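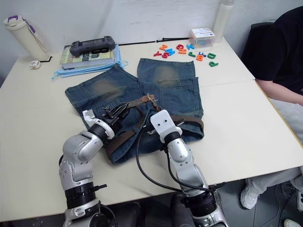

Section 4. Denim shorts and jeans

1. Lay the denim flat on a clear stretch of table and open the legs out a little.

2. Pull the belt out slowly, buckle end first. I used to yank mine and I've lost two belt loops that way!

3. Smooth from the waist down to the hems with your palm, going along the seams – the thick double-stitched ones like to twist.

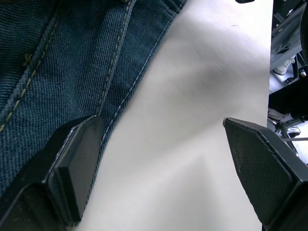 Nawal Bouzid tells me she does step 3 before step 2, as the belt keeps the waist straight for her. Fine by me.

Caution: don't iron over rivets.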